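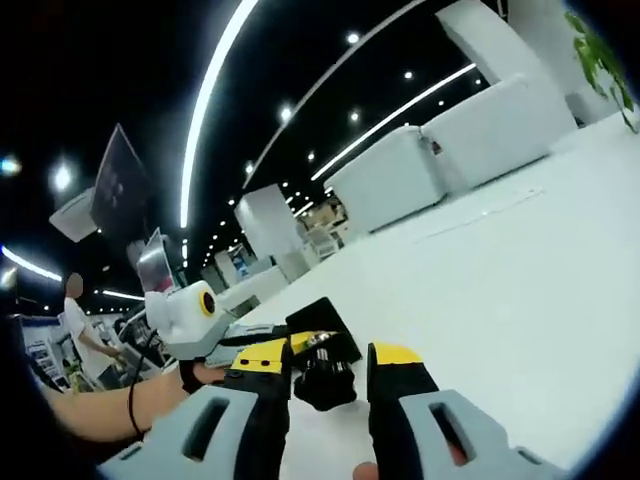
How to keep small black things from getting lost on a shared work table?
Posted by Ilir Grgić

We are 4 people in one office in Grullstead and we share a long white table. Everybody puts there the wallet, the pouch, the cables, and in the evening something is always missing. Last month I went home with a black case which was not mine, and mine stayed on the table until morning. I don't want to buy big furniture. What do you do with such small things, especially the soft pouches with a clasp? They all look the same to me.

Milovan Bošković
I had the same problem and the cheapest help was colored tape. Each person takes one color and puts a short piece on the inside of the flap, near the clasp. Don't put it on the outside, it peels off in a bag after a week or two. For flat cases I use a small paper label under the lid with only my initials.
Also, please agree on one place. We have a shallow tray for each person, all at the same end of the table. Before leaving, you look only in your own tray — it takes less than one minute. Cables should not go in the tray. They catch on the clasps and pull everything out together.

Tihomir Todorova
just buy a different color next time

Euan Rutherford
Tape is fine, but on cloth it leaves glue, mostly in August when the room is warm. I sewed a small loop of bright thread on mine and it is still there. For the wallet I would not use any tray. Keep it in your pocket or in a drawer with a key, even if you know your colleagues well.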